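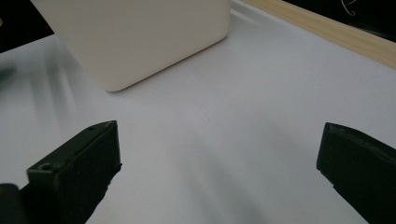 White box, white table

In June I started to collect examples for a small learning system together with Kyu-ri Ko. We call the project Brinwood, after the street where she had her first workshop. The goal is simple to say: the system should learn to take hold of a plain box and move it to the other side of a table. We teach it with a hand-held gripper. I close the fingers with my own hand, the camera on the tool records what happens, and later the system must find out from the recordings how to do it alone.

I wanted to begin with an easy object, so I chose a cream-white box with soft corners and put it on a white table. I thought that a clean table means a clean lesson. Kyu-ri was less sure. She said that the front of the box and the table have nearly the same colour, and that the thin grey shadow under the box is maybe the best sign of where it ends. When I looked at the recordings from the gripper, I had to agree with her. The black fingers are very easy to see. The box is easy for me too, but I already know that it is a box.

So we had a discussion which lasted two evenings. Should we change the table, or keep it? Kyu-ri wanted to keep it and record more. Her opinion is that the system will meet pale things on pale tables in any kitchen, and it is better if it meets them early. I wanted to put a dark cloth. In the end we did both, but the cloth only in a smaller part of the examples.

How we record now

One example is one approach, one grip and one release. I begin with the fingers open and the box some distance away, then I wait one breath before I move. In my first recordings I did not wait, and I was already moving when the recording began. Those I threw away. It was 48 examples, and I was quite angry with myself, but it was less work to repeat them than to repair them.

I also had the bad custom to come always from the same side. My right shoulder likes it. Now I change my place at the table after every 4 examples, and I turn the box a little each time. Sometimes the edge of the box lies across my path and I need to turn my wrist. These are slow and not so beautiful, but Kyu-ri asks me for more of them.

We have 2,230 examples at this moment. The first 1,000 were recorded with the lamp directly over the table, and after this I moved it further back. The shadows of the fingers fall differently on the table now. I have written the lamp position in the notes for each group, which I did not do at the beginning.

The next object will be a round tin, and I am a bit afraid of it, as it rolls. Kyu-ri has also asked for a box which is half open. If somebody has experience with recording soft lids, please write to me under this post. I answer slowly, but I read everything.

Jaanus Uibo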